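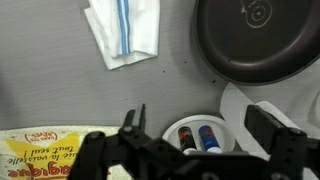 Striped table linen is a class of household textile in which one or more colored bands are woven into a plain ground, usually white or unbleached. The class includes napkins, hand towels, dish cloths and table runners. The color is carried by the yarn and appears on both faces of the fabric, which distinguishes woven stripes from printed ones.

Construction

Most cloths of this type are made in plain weave or in a simple twill. A stripe running the length of the fabric is formed in the warp: colored ends are placed at fixed positions when the warp is wound, and they remain there until it is used up. A stripe running across the fabric is formed in the weft by changing the shuttle or the yarn feed. Warp stripes need no extra work once the loom is set up, and for this reason they are common in cheaper goods. Checks are produced by combining both methods.

Blue and red were long the usual colors. Indigo blue on cotton keeps its color fairly well in washing, though it fades with rubbing and may mark adjacent white yarn when new. Vat dyes later replaced natural dyes in most mills.

Linen, cotton and blends of the two (called "union cloth" in the trade) are all used. Linen dries quickly and sheds little lint. Cotton is softer at first use and costs less. Both shrink in the first hot wash, and hems sewn with a different thread may pucker.

Production at Skundwood

The Gerlach mill at Skundwood wove striped napkins and toweling for hotels and hospitals. At its peak it ran 380 looms, of which eight were kept for sample work. Cloth was woven in long pieces, sent to Ilow for bleaching, and returned for cutting and hemming. A standard order was 1,000 napkins, packed flat. Stripe layouts were recorded in pattern books by number of ends, so that a customer could reorder a matching lot years later.

Birgit Tiedemann, who cataloged the surviving pattern books, identified two main groups of layout: a single wide band near one selvage, and paired narrow bands with a white gap between them. She considered the second group the older of the two — a view based on the paper and handwriting of the entries, as most are undated.

The books and 3,000 loose fabric samples are held in the Doltell collection. Some samples have lost their labels and cannot be matched to an entry.

Care

Woven stripes can normally be laundered with white goods after several washes. Chlorine bleach weakens cotton and linen and may turn some blue dyes gray. Ironing while slightly damp reduces creasing.

See also: Huckaback; Selvage; Ticking; Union cloth

Last edited 24/10/2020
8 shares
Text may be reused with credit. Contact | Copyright | Back to top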